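I've had the Skyrme slow cooker for nearly a year now (bought last November, in a bit of a panic before my in-laws came to stay) and I keep getting asked whether it's any good. So! A proper review, with the moaning left in.

## What you get

It's the middle one of the three sizes, and it does a stew for six with some left for the freezer. There's a dial with low, high and warm, a timer that beeps, and a leaflet with 9 recipes in it, of which I've made precisely two. The chilli is decent. The rice pudding was like wallpaper paste and I won't be going back to it, though my other half had seconds, so make of that what you will.

I paid full price at Rurkance, and then of course it was £17 cheaper a fortnight later. Typical.

## Living with it

The thing I like most is that low really does mean low. My old Bemton used to bubble away like a witch's cauldron whatever you set it to, and anything left in past lunchtime came out as mush. With the Skyrme I can put a shoulder of pork in before work and it's still got some shape to it when I get home. Beans are lovely too, and so is red cabbage, which I do by the bucketload in winter.
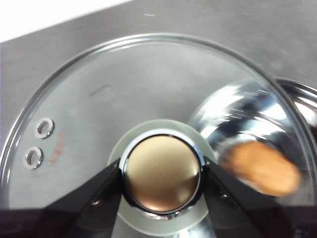

It's also quiet, apart from that timer. Oh, the timer! It beeps when it's done, then again every few minutes until you go and tell it to stop, and there's no way of turning the sound off that I've found. If your kitchen is next to a sleeping baby, think hard before you buy.

Cleaning is fine. The pot lifts out and goes in the dishwasher, and it's not so heavy that I dread it (the Bemton needed two hands and a run-up). The outside shows every fingerprint, mind you, and the numbers round the dial are already fading where my thumb goes.

## Porridge and puddings

I was hoping to do overnight porridge in it and I'm sorry to say it's not great. You get a thick brown crust round the edge and it's far too big a pot for two of us. What has worked is fruit. Plums with a splash of orange juice, pears with ginger, or dried apricots left on low until they're fat and sticky. We have them cold with yoghurt for days afterwards.

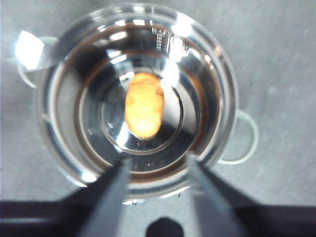
*A clear glass cup, with a little something orange at the bottom.*

## Would I buy it again?

Yes, but wait for a sale. The Sumov is meant to be very similar and a friend swears by hers, though it only comes with a 2 year guarantee and the Skyrme was longer when I bought mine. If you mostly cook for one or two, get the small size. I'd have it for the pork alone, and there's a gammon going in tomorrow.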